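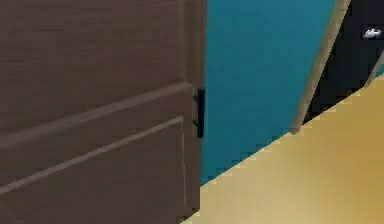 Brown panelled door, rendered.

Vadura door textures

Vadura is a set of 24 tiling wood textures for interior doors, made for small games and walkthroughs. Version 7 came out in August 2023. The April version had a fault in the normal maps, so please replace it.

Contents

Colour, roughness and normal maps, saved as PNG. Download size is 600 MB.

Use

Unzip into your project's materials folder. Set the scale to 20 for full-height doors.

Licence

Free for any use. Credit Jinutus if you share the files again.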